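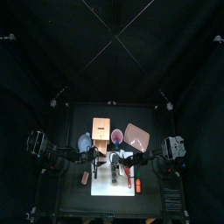
Can Two Arms Clear a Kitchen Counter?
Project report, Kilport Technical College
Şükran Bilgin and Nevzat Başaran
9 May 2022

1. Question

Floor vacuums aside, few household chores have been handed over to machines. Clearing a counter looks like a fair next candidate. The objects are light, the work area is small, and a mistake rarely costs more than a dropped cup. We asked how much of the job a two-arm setup could finish without a person stepping in.

2. Setup

All work was done on a black tabletop inside a black fabric enclosure. An arm with a parallel gripper is mounted on each side, and both reach the center. The objects were ordinary kitchen and household items, including a white cutting board, a red spatula, a pink measuring cup with a blue handle, a pale blue bowl, a pink plastic tray and a light wood box with a slot in the top. A small orange bottle with a green cap was used for the grasping tests.

The control software was the Trulluvmont package in its default configuration. We changed the speed limit and nothing else.

3. Procedure

Each trial began with the objects grouped near the center. The task was to move one named object to a marked spot and release it. We ran 60 trials in February. A trial failed if the object was dropped, if the arms touched each other, or if the time limit of 5 minutes passed.

4. Results

Of the 60 trials, 33 were completed. The bowl and the measuring cup gave the best results – both have a rim that a two-finger gripper can close on. The spatula was the worst. Its handle lies close to the surface, and the fingers usually pushed it along before they closed.

Arm contact ended several trials over the cutting board, where the working areas overlap. Holding one arm still until the other had withdrawn removed the problem but made those trials much slower.

5. Discussion

A person does the same work in seconds and does not need the objects grouped first. On our numbers the system is not ready for a home kitchen. A packing bench such as the one we visited at Kemgate is a closer match – the items there are known in advance and arrive in the same position.

We did not test wet objects, glass or anything heavier than the cutting board. The Živković gripper pads ordered for the flat items arrived after the last trial and will be used by next year's group. Trial logs (3367 lines) are stored with the lab copy of this report.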